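Giving up on the lawn (mostly)

2023-07-08

So we've stopped watering the front yard. I held out through June, dragging the sprinkler around in my pajamas every morning, and then the water bill came and I sat on the porch steps and looked at all that crispy yellow grass and thought, what am I even paying for?

We moved to Rutau 3 years ago and the lawn was the thing I was proudest of. It came with the house! I'd never had one before. I bought the good hose, I bought the seed mix they sell at Tillico in the big green sacks, I even learned how to sharpen a mower blade (badly, there's a scar). And every summer it has looked great right up until the first real heat, and then it looks like a doormat.

My sister-in-law ripped hers out last fall and put in clover and creeping thyme, and I was pretty snooty about it at the time. Then I went over in May and it was full of bees and smelled amazing and she hadn't mowed once. I drove home kind of mad.

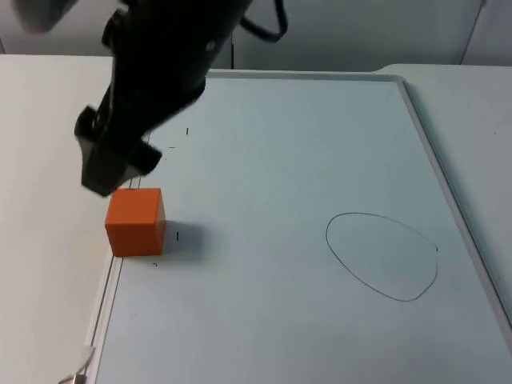

Anyway, the plan is to do it in strips. We have 2,000 square feet out front, way too much to dig up in one go with my back, so I'm starting with the part along the driveway where the grass is basically dead already. Cardboard down first, then compost, then wait. I've been hoarding boxes in the garage and there's no room for the car anymore.

The clover seed was 40 bucks for the bag, and I still need to price out thyme plugs. I'm told August is too hot to plant anything, so the seed is sitting on the dryer until it cools off. The one thing I'm not touching is the patch under the maple, where the kids have their swing. That stays grass, or whatever you call it at this point. Dirt with opinions.

If you've done cardboard on a slope, please tell me how you kept it from sliding. I've got 2 bricks and a lot of hope.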